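3.2 Garment handling and the basket stage

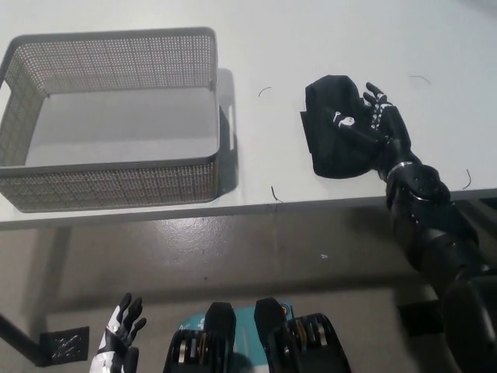

Figure 4. Basket stage, start of a dark-garment item. Empty perforated basket at left, black garment with small white print at right.

Sorting was covered in 3.1. Present section deals with what comes after, i.e. getting a single garment from the table top into the basket in a state where it can go on the shelf without being redone. We call this the basket stage. It was the least studied part of the Sernmont protocol and the part with the most disagreement between sites, mostly over what counts as "folded."

Layout. White table, basket on the left, garment on the right, clear space between. Same at both sites (Henerine and Grarndale). The baskets are gray metal with perforated walls, a solid rim, and a handle slot at each short end. Open mesh was tried first and dropped: knits snagged on the wire ends and we lost a good part of the June pilot to untangling sleeves. The smooth rim matters more than we expected. Cloth slides over it. On the old baskets it caught, the fold opened, and the item had to be scored as a failure even when the fold itself was fine.

Garments. Set of 174 items, everyday clothes only, no bedding. Eight categories, listed in Table 2. Dark items were over-represented on purpose. Black cloth on a white table gives a very clean outline but almost nothing inside the outline, layers are hard to tell apart and a crease can look like an edge. Printed items were kept in for that reason. A small white graphic, as on the garment in Figure 4, gives the eye something to go by. If it sits flat and square the top layer is probably flat too. Not always. See the error cases in 3.4.

Starting state. Garments were not laid out flat at the start. Each was set down as a loose bundle, roughly rectangular, soft creases left as they fell, any flap or free edge left sticking out. This is closer to how laundry comes off a pile, and it avoids the problem noted in Karagiannis where flat starts made every method look good. Bundles were not matched between sites beyond size. We think this is acceptable, a reviewer of the earlier version did not, so the per-site numbers are now given seperately in the appendix.

Grasp. Two kinds were coded. Edge grasp: fingers take the free edge or flap only. Bundle grasp: hand goes over the far edge and takes the garment as a whole. Bundle grasps keep the shape of the fold better on the way to the basket but hide whatever is under the hand, so the coder can't judge the layers until release. Where a grasp changed partway (it happens a lot with hoodies) the last one before lifting was coded.

Placement. Garment has to end fully inside the basket, no part hanging over the rim or through a handle slot. Print side up if there is a print. First item goes against the far wall, later ones in front of it. The basket was always empty for the first item of a run, and was not moved once the run began, even when it had been set down crooked. Moving it was tempting. It also changed the reach, and runs where it was shifted were thrown out.

Shadow. The basket throws a soft gray shadow on the table to its right. Minor, but for gray and light blue items it merged with the edge of the cloth in the coders' view and led to a few wrong calls on whether a sleeve was tucked. Not an issue for black. Lighting at Grarndale was diffused more after this, Henerine was left as is.

Exclusions. Of 700 runs, 22 were excluded before coding: basket shifted, garment dropped on the floor, or the wrong item put out. The remainder are used in all results below. Item list and coding sheet are the version dated 2019-01-13; an earlier sheet had "loose" and "crumpled" as separate codes, and these were merged becuase the coders could not keep them apart.

One note on wording. "Bundle" in this paper always means the start state. "Fold" means the end state, good or bad. The pilot report used the two interchangably and should not be compared line by line with the tables in Section 4.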